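工坊通讯·本期长文
换了三副夹爪之后:我们在透明收纳箱跟前耗掉的一个月
文/埃卡泰丽娜·科曼(Ecaterina Coman)

上一期通讯发出去之后,收到好几位读者来信,问我们那个“从箱子里拿瓶子”的小项目到底做到哪一步了。我当时在信里答应说很快就写,结果一拖就拖过了整个假期,实在不好意思。这回总算把笔记本翻出来,又跟同事们对了一遍日期和数据,索性写得长一点,大家可以泡杯茶慢慢看,嫌长的朋友直接跳到后面看参数也行,我不会难过的(只会难过一点点)。

先交代一下来龙去脉。项目内部的名字叫 Filip,起名的人是内卢·托马(Nelu Toma),他坚持说每个项目都该有个人名,这样开会的时候骂起来比较亲切。Filip 的任务听上去很朴素:桌上放一只收纳箱,箱子里立着几个瓶子,机械臂要从上方伸下去,把指定的那一个夹住、提起来、放到旁边的位置,中间不能碰倒别的瓶子,也不能把箱子带着走。

听着像是十年前就有人做完的事,对吧?我也是这么想的。可是真做起来,箱壁、瓶盖、手指、相机,每一样都能让你坐在那儿琢磨一个下午。

我们手上一共比较了三副夹爪。第一副是 Flakix 的平行两指,行程大,手指是直的,外壳结实得像块砖头,拧螺丝的时候非常有安全感。第二副是 Nesent 的连杆式,指节可以顺着物体的形状包过去,大家普遍对它期望最高。第三副是我们自己做的,用库房里翻出来的旧底座配上打印的手指,按照内卢的规矩也得有个名字,于是叫 Zesomo,至于为什么叫这个,他到今天也没有讲清楚。

先说 Flakix。这副夹爪脾气直,你让它张开多少它就张开多少,重复性好得让人想给它写感谢信。单独把瓶子放在桌面上抓,从早抓到晚都没什么可抱怨的。麻烦出在瓶子并排站的时候:手指有厚度,张开之后外侧还要再占一圈地方,瓶子跟瓶子之间的那点空隙根本不够它下去。霍拉齐乌·阿尔代莱亚努(Horațiu Ardeleanu)一开始很乐观,说斜着进就行,把手腕转一个角度,从空隙宽的那一侧插下去。转是能转,可转完之后手背又蹭到箱沿了。你躲开瓶子就撞箱子,躲开箱子就撞瓶子,那几天工作台旁边叹气的声音特别整齐。

后来我们把抓取点往上挪,从抓瓶身改成抓瓶盖。这一改,天地就宽了。盖子比瓶身窄,高度又接近箱沿,手指不需要往下探得太深,和隔壁瓶子打架的机会少了许多。代价是接触面变小,盖子侧面又滑又短,夹浅了提不住,夹深了指尖会先顶在瓶肩上,把整个瓶子往下压。为了找这个深度,我们一毫米一毫米地试,试得我晚上闭眼都是白色的圆盖子。

Nesent 的情况刚好反过来。它的指节会自己弯,包住瓶身的时候那个手感真是漂亮,我第一次看见的时候忍不住喊了一声。但是它弯曲的时候指尖会画一道弧线,先往下沉一点再往里收。在空旷的桌面上这没什么,在箱子里就得给这道弧线留出高度来。抓瓶盖的时候尤其讨厌:指尖一边收一边往下走,原来算好的深度就不算数了。巴斯蒂安·马松(Bastien Masson)写了一小段补偿,让手臂在手指闭合的同时往上抬,两个动作叠在一起,指尖看起来就像是水平收拢的。这段代码不长,调起来却很磨人,抬早了夹空,抬晚了压盖,最后是靠控制器那边把两路指令的时间对齐,才算安稳下来。

说到控制器,得多唠叨几句。我们起先让手臂和夹爪各走各的:手臂到位,发个信号,夹爪再合。这样简单,也好查错,缺点是每一步之间都有停顿,而且补偿动作完全没法做。换成同一个控制器统一发指令之后,动作连贯多了,可是线也多了,调试的时候要同时盯两个窗口。要是你的任务用不着一边合手指一边动手臂,我个人的建议是老老实实分开走,省下来的头发都是自己的。
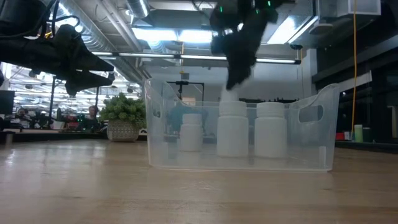

藏弗拉·阿夫拉姆(Zamfira Avram)看完初稿以后回信说,文章把夹爪写得太主角了,她自己做类似任务的时候,多半的失败都得记在感知头上:透明的箱壁会让深度相机报出一堆乱七八糟的距离,白瓶子配白盖子又几乎没有纹理,算法常常分不清哪儿是盖沿、哪儿是瓶肩,这时候你换什么手指都是白换。她还建议我们把失败按原因分开记,别只记一个成功率,不然比来比去,比的是那天的灯光。

我读完这封信,脸是有点红的,她说得很对。我们头两个星期的记录里只有“成”和“不成”两栏,后来回过头去想看原因,什么都看不出来。于是大家开了个短会(短会开了一上午),重新定了一张表:没看准、没夹住、夹住又滑脱、碰到邻瓶、碰到箱壁,每一次试验都得落到其中一栏里,实在归不进去的写备注。表格一换,很多吵了好几天的事情忽然就不用吵了。

先讲相机这一块。箱子是透明的,瓶子是白的,瓶身上又没有标签,这个组合对人眼来说毫无难度,对深度相机来说却相当刻薄。光线穿过箱壁以后,箱子后头的东西也会混进来,桌面还有反光,点云里常常在半空中飘着一片谁也不认领的点。我们比较了两种摆法:一种是相机架在侧面,能看见瓶身的全貌,但视线必须穿过箱壁;另一种是从上面往下看,视线从敞开的箱口进去,不用隔着塑料,缺点是只看得到盖子,手臂一伸下来还会把自己要抓的东西挡住。

最后采用的办法有点笨,却很管用。手臂先停在高处,由上方的相机拍一张,把每个盖子的圆心找出来,定好目标,然后就不再看了,手臂照着这个位置直直地下去。侧面的相机只负责一件事,在夹完之后看一眼盖子有没有跟着升起来。霍拉齐乌对“不再看了”这几个字很不满意,觉得这是走回头路,他一直想做边下降边修正的那种。我们也让他试了,效果在桌面上不错,进了箱口之后,手指一入镜,圆心就开始乱跳,修正反倒把手带偏了。他现在的方案是只在下降的前半程修正,后半程锁死,我看着挺有希望,等他调好了请他自己来写一篇。

灯光也得提一下。同一套程序,上午跑和傍晚跑,圆心位置会差出一小截来,原因是盖子顶面会反光,高光落在哪一侧,拟合出来的圆就往哪一侧歪。巴斯蒂安把找圆的方法换成了只认边缘、不管中间的亮度,又把曝光时间固定住,不让相机自作聪明。这两件小事加起来,比我们之前换镜头的效果还要好。换镜头那笔开销我就不在这里展开了,内卢也会看这份通讯。

现在可以讲讲我们自己的 Zesomo 了,我尽量不偏心。它的手指是照着瓶盖来设计的,指尖内侧挖了一道浅浅的弧,夹上去的时候两边各贴住盖子的一段圆周,不再是两个平面去夹一个圆柱。手指外侧尽量削薄,只在根部留了肉。第一版削得太狠,夹紧的时候手指会往外张,像人穿了不合脚的鞋那样别扭地撇着;第二版在背面加了一道筋,就好多了。指尖内侧贴了一层软垫,这层垫子换过很多种,太软的夹起来会晃,太硬的又跟没贴一样,现在用的是中间那一档。

它的毛病也很明显:挑食。抓跟设计尺寸相近的盖子,它得心应手,换成小一号的盖子,弧面就贴不牢,只剩两条边在受力,提起来以后瓶子会慢慢转。箱子里偏偏大小瓶子都有,所以我们不得不给小瓶子单独设一档夹持力,还要把提升速度降下来。Flakix 那副在这一点上反而从容,直手指嘛,大盖小盖一视同仁,谈不上多好,也不会太差。

正式的对比测试放在九月27日那天收尾。三副夹爪用同一条手臂、同一个控制器、同一套找圆的程序,每副都跑100次,目标轮流指定,不许挑。Zesomo 成了90次,是三副里最高的,我承认看到这个数字的时候我们几个围着表格傻笑了半天。不过请大家先别急着鼓掌,手指是我们照着这批盖子做的,占了主场的便宜。Flakix 的失败多半落在“碰到邻瓶”那一栏,Nesent 的则集中在“夹住又滑脱”,这跟平时观察到的印象是对得上的。要是换一批瓶子、换一只箱子,排名会不会变?我猜会,所以具体名次请当作一份工作记录来看,别拿去当采购依据。

有读者早先问过节拍。我们没有刻意追求速度,下降段放得很慢,进箱口之前还要停一下。巴斯蒂安算过一笔账,真正耗时间的不是夹,是出箱:瓶子提起来以后,瓶底要完全高过箱沿才能横移,这段路必须走直,走快了瓶子会摆,一摆就去敲箱壁。现在的高度余量留得比较大方,往后可以再抠一抠。

再说几条零碎的经验,都是吃了亏才记下来的,写得乱一点请见谅。

箱子要固定。空箱很轻,手指稍微蹭一下它就在木桌面上滑走了,后面所有的坐标跟着一起作废。我们在箱底垫了防滑的薄片,又在桌上做了记号,每一轮开始之前对一遍。

线缆要在最低的姿态下整理。手臂举高的时候怎么看都很服帖,一伸到箱子里,腕部一弯,线就绷起来了,绷紧的线会给末端一个很小的侧向力,小到你看不出来,刚好够让圆心偏一点。我们为这个查了两天标定,最后是内卢伸手把线松了松,问题没了,他为此得意到现在。

两条臂放在同一张台子旁边的话,闲着的那条也要进碰撞模型。哪怕它今天根本不上电,它的连杆也照样占着地方。我们有一次做路径规划的时候忘了把它加进去,规划出来的轨迹漂亮极了,从人家的“胳膊肘”中间穿了过去,幸好是在仿真里。

夹持力不要只看设定值。同一个数字,在三副夹爪上的含义完全不同,厂家换算的方式也不一样。我们后来统一用一只小测力计在指尖处量,再把三份曲线画到一张图上,这才敢说是在同样的力下面作比较。之前那些“Nesent 手劲儿太小”的抱怨,有一半是冤枉它的。

还有瓶子里装多少东西的问题。空瓶最容易弹开,指尖稍微偏一点就被拨歪;装满的瓶子站得稳,可是对摩擦力的要求又上去了。对比测试里我们给每个瓶子都装了固定的量,盖子也统一拧紧。盖子没拧紧会发生什么,我就不细说了,总之工作台旁边从此常备抹布。

接下来的打算有两件。一件是给 Zesomo 做一副可以换内衬的手指,大盖小盖各配一块,看看能不能改掉挑食的毛病;图纸已经画到第149版了(是的,我们存文件的习惯不大好,改一个圆角也要另存一份)。另一件是把霍拉齐乌的半程修正接进正式流程里,再跟“看一眼就下去”的老办法面对面比一次,这回失败原因的表格从第一天就填起来,藏弗拉可以放心。

手指的模型文件、那张失败记录表的空白模板,还有巴斯蒂安的补偿代码,我都整理在一起了,想要的朋友直接回复这封通讯就行,我收到以后一份一份发,可能会慢一两天。要是你手头也有一副用得顺手、特别适合从窄地方取东西的夹爪,也请写信来讲讲,型号老一点没关系,照片糊一点也没关系。下一期截稿之前寄到的,我会挑几封登在读者来信那一栏里。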